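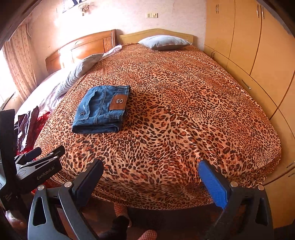

Delali Osei asked whether the arm loses the waistband or never gets hold of it in the first place, as those are two different faults and the log so far mixes them up.

Fair point. I went back through the runs and split them. The arm closes on denim every time. It loses it during the lift, when the folded bundle starts to open and the weight shifts to one side. T-shirts and pillowcases are fine.

Setup: home build, two fingers, hobby servo on the jaw, Trasora driver board, closing limit set to 2,129 in the config.

Tried so far:

Raised the closing limit in small steps. Grip got firmer, then the servo began to buzz and the board cut out on overload. Put it back.

Swapped the finger pads for softer ones. Better on the seams, no change on the lift.

Slowed the lift to half speed. Dropped 2 out of 4, where before it dropped all of them.

Benedicta Dramani suggested gripping across the fold instead of at the waistband – not tested yet, as the wrist hits its stop at that angle. I need to move the stop first.

18 June 2018: wrist stop moved over by one hole. Wrist now turns far enough, but the cable to the jaw servo pulls tight at the end of travel. Longer cable ordered from Retstead.

Status: open, waiting on part.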